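Bullell Desktop Refit Notes
README for the parts list, the wiring notes and the photo set

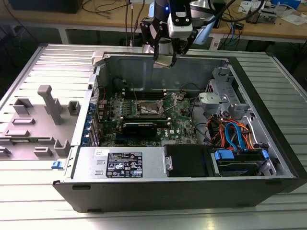 Ultora wrote back after the first draft that the section on drive cables was far too short, and that anyone opening one of these towers for the first time would want it before anything else. Fair call! It's now the longest part of the file, and it comes first.

What's in here

These are working notes on refitting older office towers, the kind with a green board, a grey drive cage and more coloured cable than you'd think could fit in one box. We love these machines. They open up flat on a bench, most of the parts come out without a fight, and there's a lot to learn from a case you can see straight down into.

The folder holds:

parts.csv - one line for each part, with the name we use for it and where it sits
wiring.txt - which lead goes to which drive, by colour
photos/ - 2,000 pictures of towers open on the bench
labels.csv - matches each picture to the parts visible in it

Drives and cables

Lay the tower on its side with the open face up. Before unplugging anything, write down the colours. Orange, red, yellow and blue leads can all end up in the same tangle near the drive cage, and colour on its own won't tell you which port a lead came from, so follow each one back to the board with a finger.

The drive carriers with blue latches are a treat. Squeeze both ends and slide. If a carrier sticks, look for a cable caught behind it (it's nearly always a cable). Small silver screws go in a dish straight away, please!

The socket

An empty CPU socket needs more care than anything else in the case. Keep your sleeves clear, don't set tools down on the board, and put a cover over the socket if you're stopping for lunch. In labels.csv the socket, the metal frame and the lever are listed separately, and the lever is marked up or down.

Memory and cards

Memory slots are numbered from the socket outwards in our files. The maker's numbering is sometimes different, so there's a second column for that in parts.csv. Cards are labelled by what they are, with the slot given beside them. Where we couldn't tell what a card was, it's just "card".

Known gaps

Leads that cross over each other are hard to label and 35 pictures still have a cable marked "unsure". Nillano has been through the wiring file twice and there are 3 colours we still argue over, mostly greys. Fans are barely covered at all. Front panel connectors aren't covered yet.

Changes

Version 10 adds the longer cable section, splits the socket labels and fixes the spelling of "carrier" all the way through.

Using and adding to it

Free to use for teaching, repair clubs or your own tinkering. Credit the Bullell notes if you pass them on. New towers are very welcome, especially small ones, and the Hung folder has a blank parts sheet to start from.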